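Landry Residence, Stindau
Room Handbook, Section 4: Setting up your bed and bedding

4.1 Before you begin

Bedding is issued from the linen store on the ground floor. Each resident receives one mattress protector, one fitted sheet, a duvet with cover and 2 pillows. Sign the Cumell linen card when you collect them and keep the lower half until you leave.

Residents of room 304 and the rooms beyond it should use the rear staircase when carrying bedding. The lift on that side is reserved for deliveries until June.

4.2 Making up the bed

1. Move the bed at least 30 cm away from the radiator. Lock both castors at the head end.
2. Check the mattress on both sides. Report any tear or stain to the office before you put the protector on.
3. Fit the protector, starting at the corners nearest the wall.
4. Fit the sheet over the protector and smooth it towards the foot of the bed.
5. Turn the duvet cover inside out, take hold of the far corners through it, and grip the top corners of the duvet. Shake the cover down and fasten it.

Note: Trays and boxes may be rested on a made bed for short periods, provided that they are clean underneath.

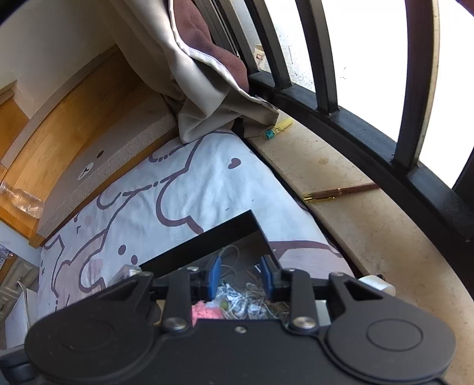 Prepared by the Accommodation Office
Residential Services Manager, Landry Residence
Revised 8th May

4.3 Changing and washing

Sheets and pillowcases should be changed every 14 days. Leave used linen in the tied bag outside your door before nine in the morning. Clean linen may be collected from the store the same afternoon.

Duvets must not be put in the residents' washing machines. They are sent to the laundry at Gusteneck - please allow a week for their return and ask the office for a spare in the meantime.

Caution: Do not use electric blankets or heated pads. Hot water bottles are permitted if fitted with a cover.

4.4 Storage under the bed

Keep the space beneath the head end clear so that the castors can be reached. Suitcases may be stored at the foot end. Food must not be kept under the bed at any time.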